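Ticket: snack display, clear stepped stand
Site: Tivulside front desk
Opened: May 14, 2026
Status: open, waiting on parts

Reported: small items slide down the tiers when the counter gets bumped. Stand is the clear acrylic one ordered through Brallberg. Round containers are the worst, candy bars less so.
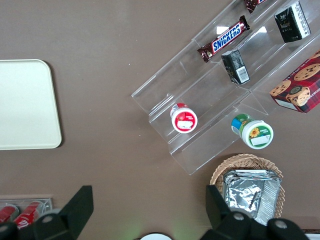 Checked the feet first. One pad was missing, replaced from the spare pack. Wiped the shelves with a damp cloth and let them dry for 15 minutes. Containers still moved when the counter was pushed by hand.

Next step was a strip of clear grip liner on each tier, cut to fit. The roll from Wendar is 100 mm wide and needs trimming. Not enough left for the whole stand, so a new roll is on order. Until it comes, keep Snickers and small boxes on the stand and put loose bags in a tray. The wicker basket can take foil packs. 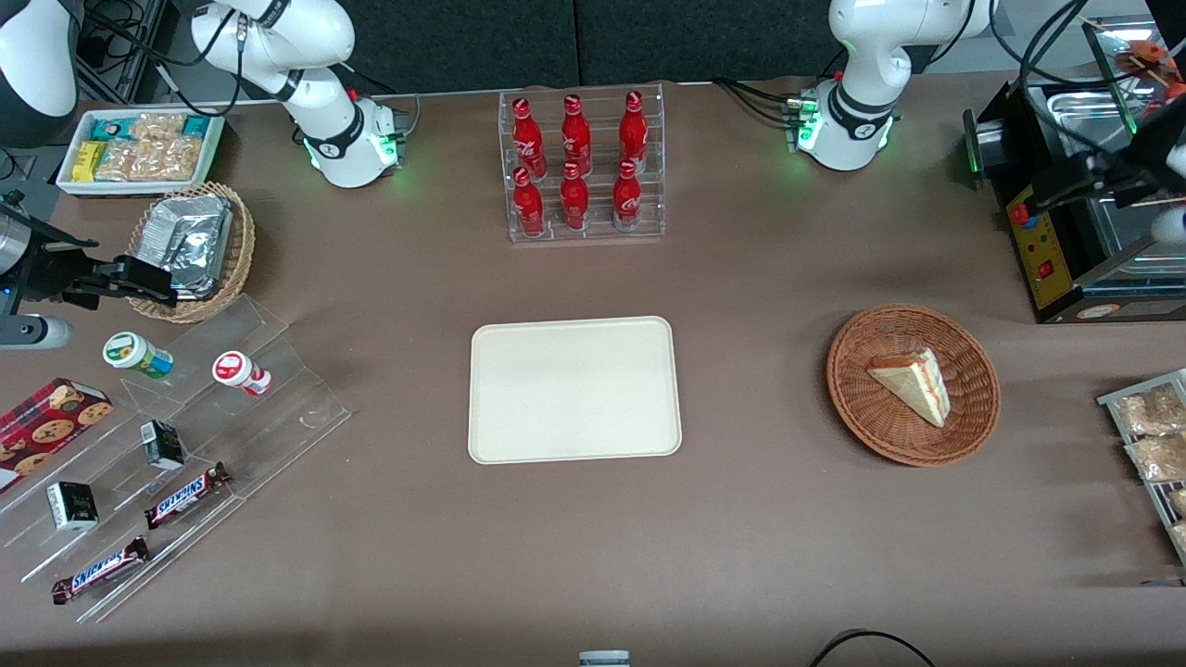
Can the liner go on over old tape residue?
Clean the residue off first with rubbing alcohol on a test corner, and stop if the acrylic turns cloudy. Plain dish soap is safer but slower.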